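Durenero Rib Knit Piece, Black
Sold alone or with the Kukitz Plush Blanket, Pink

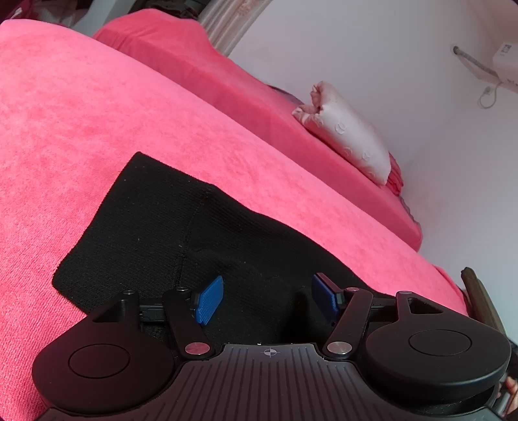

Durenero knit in black on the Kukitz blanket in pink. Fine rib, shown slightly rumpled.

Price: $20 for the knit piece. The blanket is priced separately and there is no discount for buying both. We looked at doing one and the numbers only worked if we raised the prices first, so we left them alone.

In stock at Norkham. Usually packed by 3 p.m. if you order before noon.

About the knit

Durenero calls this a "performance comfort textile." We call it a piece of black rib knit. It is soft, it stretches more across the rib than along it, and it comes as a rough rectangle that you can cut up, sew, wrap around something or keep in a drawer until you work out what you bought it for. A lot of people do the last one, judging by the emails.

The maker's sheet makes four claims and we have opinions on all of them.

Claim: will not pill. It will pill. Ours did after a few months as the inside of a chair pad, mostly along the edge where a jacket zipper kept rubbing. It pilled less than the cheap jersey we used to carry, and the pills came off with a fabric comb, but we are not going to print "will not pill" on a page with our name on it.

Claim: holds its shape. Fair, up to a point. Pull a piece by hand and it comes back. Hang something heavy from it overnight and it comes back most of the way. If you need it to come back completely, buy something with more elastic in it and accept that it will feel like a swimsuit.

Claim: fade-resistant black. We have washed a test piece over and over in cold water next to an unwashed one and the washed one is a little grayer. You need to hold them side by side in daylight to see it. Put a patch of new knit on an old garment and you will see it right away.

Claim: no ironing needed. True if you don't mind wrinkles. The knit takes a fold easily and keeps a faint line where it was folded. Steam gets it out. Smoothing it with your hands gets about half of it out and wastes your evening.

Size and cut

Nominal size is 20 inches on the long side. The short side varies more than we would like. Durenero cuts in stacks, and the top of the stack doesn't always match the bottom. Corners are close to square and that is the kindest way to put it. If your pattern needs true right angles, mark them yourself and trim. Leave a bit of extra on every side before you do, as the edges like to roll once they have been cut fresh.

Some pieces have a seam running across them and some only have a fold line from packing. In black fabric the two can look very much alike until you run a finger over them. A seam is a raised ridge you can feel on the back. We don't sort for this. If you can't use a piece with a seam, put a note on the order and we will look through what is on the shelf. Without a note you get the next piece off the pile.

Which side is up

The rib looks nearly the same on both faces. The maker says one is the "face side," and the piece is supposed to arrive with that side out. We have opened enough packs to stop believing it. Pick the side you like, put a pin in it, and use the same side through the whole project. Mixing sides shows up as a slight change in shine, and it will be on the front where everyone looks.

About the blanket

The Kukitz blanket is bright pink with a plush, velvety pile. Some customers say it feels closer to a towel than a blanket, and we agree with them. If you expect a woven throw with fringe you will be disappointed. It is thick, it grips whatever you put on it, and dark fabric is very easy to see against it. That last part is why we suggest it with the knit. Black knit on a dark table is a miserable thing to line up, and on a slick table it slides around too.

Kukitz rates the pile at 500 grams per square meter. We have no way to measure that properly in a stockroom. It feels heavier than the last batch, which had a lower number on the label, so make of that what you like.

The pink is bright. We have had returns from people who were hoping for a dusty rose. There is no dusty rose. There was a gray one until last November, and Kukitz stopped making it without telling anyone, including us.

Using the two together

Shake the blanket out hard before you lay anything black on it. New plush sheds, and pink fluff on black rib knit is a chore to pick off. One wash before first use fixes most of it. The label says the blanket is "pre-washed and lint free." Wash it anyway.

Lay the knit down flat and let it sit for a few minutes. Pile and rib catch on each other a little, enough to stop the knit from sliding but also enough to hold a wrinkle in place. Lift and set it down again if you want a wrinkle gone. Dragging it sideways just makes a new one an inch over.

Don't cut on the blanket. We shouldn't have to say it, but we have taken two phone calls. Scissors go through the pile before you feel it, and a rotary cutter goes through everything. Fold, pin and mark on the blanket, then move to a cutting mat.

Chalk works on the knit. White chalk brushes off; the blue wax kind leaves a ghost that took us two washes to lose. Fade-out marker pens don't show on black at all, whatever the pen package says.

Compared with the Bilyk piece

We also carry the Bilyk knit and people ask which is better. The Bilyk costs $8, it is thinner, and the rib is wider. For cleaning cloths, stuffing covers and practice sewing, get the Bilyk and save your money. For cuffs, neckbands or anything that touches skin all day, the Durenero is softer and we think it is worth the difference. Is it two and a half times as good? No. Very few fabrics are.

The Bilyk is easier to tell front from back. The Durenero folds smaller. Neither one is waterproof, despite a photo on the Bilyk package that shows water beading on it. We poured a glass of water on a piece and got a wet piece and a wet counter.

Care

Knit: cold wash, inside a mesh bag if you own one. Dry flat. The tag allows low tumble drying, and we tried it, and the piece came out shorter along the rib. It was not ruined. It was also not the size we cut it to. Skip fabric softener, which leaves the surface a bit greasy and does nothing for the stretch.

Blanket: warm wash by itself the first time. The pink bled a little into a white towel in our test, in one wash only, and has behaved since. Tumble dry on low and take it out while it is barely damp, then shake it so the pile stands up. Never iron it. The pile flattens into a shiny patch in the shape of your iron and stays that way.

What comes in the pack

One knit piece, folded, in a paper sleeve. A care tag, loose. A card from Durenero with a code on it for "exclusive project ideas." We tried the code. It led to a page asking for an email address, and then to three patterns that you can find free in most places. Recycle the card.

The blanket ships rolled in a plastic band. No sleeve, no card.

Larger orders

Full cartons hold 125 knit pieces. We will sell you a carton if you want one, but please buy a single piece first and try it on your own machine with your own needle. A ballpoint needle is the safe choice. Sharp needles skip stitches on this rib, and by the time you find out, the carton is open and we can't take it back. Cartons may include more than one dye lot. Durenero says the lots match. Look at them in daylight before you sew two together.

Returns

Uncut and unwashed, with the sleeve, and you have until the end of the following month. Cut pieces stay with you. A seam across the piece does not count as a fault unless you asked us for one without. Blankets can come back if they are unwashed, which we realize goes against what we said about washing first. Look at the color under a decent light, decide whether you can live with it, then wash it.

Return postage is yours unless we sent the wrong thing.

Related items
Bilyk Wide Rib Knit, Black
Ballpoint needles, mixed sizes
White tailor's chalk
Fabric comb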